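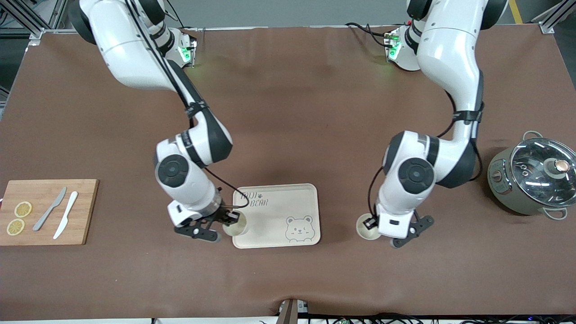
NOTAS PARA LA CHARLA - desayunos de hotel pequeño, lo que se tira y lo que se cobra

(30 min + preguntas. Si voy tarde saltar el bloque 4)

0. Arranque

Saludar, dar las gracias a la gente de Renden por la sala. Preguntar quién lleva alojamiento de menos de veinte habitaciones. Manos arriba. Esperar de verdad, la otra vez no esperé.

Decir de dónde salgo: nueve años con los desayunos del Costello, antes cocina de colegio. No soy consultora. No vendo nada.

1. El problema

Buffet heredado. Todos lo tenemos porque lo tenía el dueño anterior. En el Costello: 9 clases de bollería para una casa que en enero duerme a cuatro gatos.

Enero, pesamos la basura del desayuno. Todo el mes, bolsa por bolsa, báscula de la cocina. 957 euros en producto tirado. Repetir la cifra despacio. Pausa.

Lo que más pesaba: fruta cortada. Luego pan. El embutido menos de lo que yo juraba. Los huevos revueltos casi nada pero son los que peor huelen y por eso uno cree que tira huevo todo el día.

OJO: no decir "culpa del cliente". En Virnmont lo dije y se me torció la sala.

2. Lo que probamos y salió mal

- Carta cerrada, tres desayunos fijos. Quejas desde el segundo día. La gente quiere levantarse a por algo, aunque sea a por una servilleta.
- Platos más pequeños. Van dos veces. Misma basura, más fregado.
- Cartelito con "coge solo lo que vayas a comer". Fatal. Suena a comedor escolar (chiste de mi pasado, si la sala está despierta).
- Avisar la noche antes con papelito en la puerta. Funcionó con los que repiten, con los demás ni caso. Papelitos por el pasillo.

3. Lo que se quedó

Mesa corta. Pan, mantequilla, dos mermeladas, fruta entera, yogur, un dulce. Lo demás se pide y sale de cocina. Café servido en mesa, esto es importante, contar por qué: el que sirve el café es el que pregunta "¿le hago unos huevos?". Con esa pregunta se vende el desayuno entero.

Reponer poco y muchas veces. Cuenco pequeño lleno mejor que cuenco grande a medias. A partir de las diez menos cuarto no se abre nada nuevo salvo pan.

Fruta entera con cuchillo al lado. Perdimos un poco de vista, la macedonia era bonita. Una clienta de toda la vida todavía me lo reprocha. Se la hacemos a ella y ya.

Gasto de compra semanal: bajó a 270 euros. Antes 300 y pico en semana floja, no tengo el dato limpio de temporada alta, DECIRLO, que luego preguntan.

Personal: la misma persona, misma hora de entrada. Más paseos a cocina. El primer mes protestas con razón, movimos la tostadora y la nevera pequeña y se arregló bastante.

4. (saltable) Precio

Desayuno incluido o aparte. En Drullis lo cobran aparte y les va bien, pero tienen panadería en la puerta y la mitad se va allí. Nosotros incluido. Si se cobra aparte hay que decirlo en la reserva, en el correo y en recepción. En los tres sitios. No ponerlo pequeñito.

Alergias: hoja en cocina, no en recepción. Nos pasó un susto con frutos secos, contarlo corto o no contarlo. Depende del tiempo.

5. Para que hagan el lunes... quitar "lunes", cada uno cierra cuando cierra. Para la semana que viene:

pesar una semana. Solo pesar, sin cambiar nada. Tres cubos: pan, fruta, resto.
apuntar a qué hora baja el ultimo huésped
quitar una cosa de la mesa y ver si alguien la echa en falta

La nuestra fueron los cereales de colores. Dos semanas hasta que preguntó un niño.

6. Preguntas que van a caer

"¿Y los grupos?" - Para grupos sí montamos buffet grande, pero con lista cerrada el día antes.
"¿Las reseñas?" - Bajaron un poco al principio, luego igual. No inventarme mas.
"¿Celíacos?" - Tostadora aparte, pan congelado en porciones.
"¿Y lo que sobra, se puede donar?" - No lo sé bien, depende del ayuntamiento, que llamen.

Dejar la hoja de pesaje en la mesa de salida. Hay copias en la carpeta azul, llevar más bolígrafos. Agua!!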